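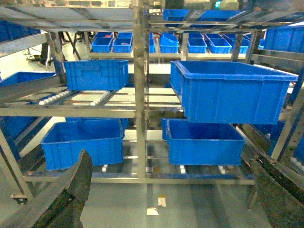
One respondent from Westside told us that she had never once thrown out a good apple at home, and that it was only when she began helping in the stockroom at Faulkner that she understood how easily a shop can do it. Her remark stayed with us all through August, and we return to it often in this section.

4.2 How small grocers decide what is too old to sell

We had expected, perhaps a little naively, that the shops would work from printed dates. For bread and milk they mostly did. With loose fruit and vegetables the matter was left to whoever opened up in the morning, and people went by smell, by touch and by a good deal of habit. Of the 200 diary entries we collected, 24 gave no reason at all for setting produce aside - the writer had simply put "gone" or "not nice".

Crates came into this more than we had foreseen (Figure 4). Staff at Wumik spoke fondly of blue plastic ones like these, with their ribbed sides, and told us that soft fruit kept in a deep crate is seldom looked at below the top layer. At Drillelov the same worry was met by tipping everything out before opening time, a tiring job which several people nevertheless said they rather enjoyed.

Figure 4. Blue plastic crates on a stainless steel rack with roller shelves.

We come to prices, and to the evening markdown, in section 4.3.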